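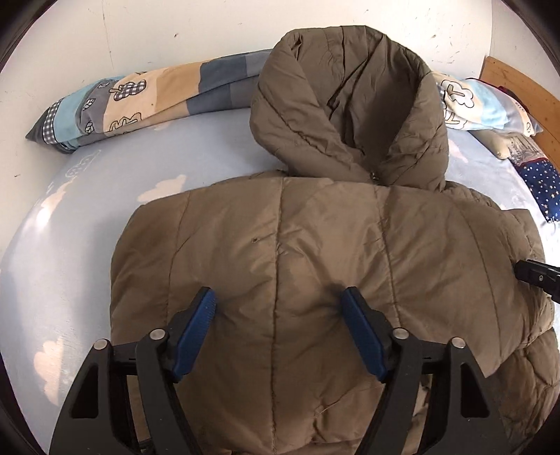
Folwood Retail Pulse
Weekly online sales data for clothing and sportswear brands

When a brand lands in the headlines, everybody has an opinion by lunchtime, and it can be a long wait for the quarterly results to find out who was right. Retail Pulse is our subscription report for people who would sooner not wait. Every Tuesday you get a plain-English summary of how online orders have moved at the clothing and sportswear sellers we follow, with the tables behind it if you like to dig in (and plenty of our readers do!).

The report was started by Hoi-yan Yip and Nilmini Cassim, who still write the opening notes between them and are always glad of a letter, even a grumpy one.

What you get
Weekly report, 26 issues per half-year subscription
Order volumes and average basket size across 17 product categories
A longer look at one campaign or price change each month
Spreadsheet download with every issue
2 named users per licence

Extra users can be added at £25 each per month. The July issues will carry a new section on returns, put together by Chun-hung Tsai, and existing subscribers will receive it at no extra charge.

Retail Pulse reports on sales and does not give investment advice. For a sample issue, please write to the Folwood subscriptions desk at our Clurnthorpe office.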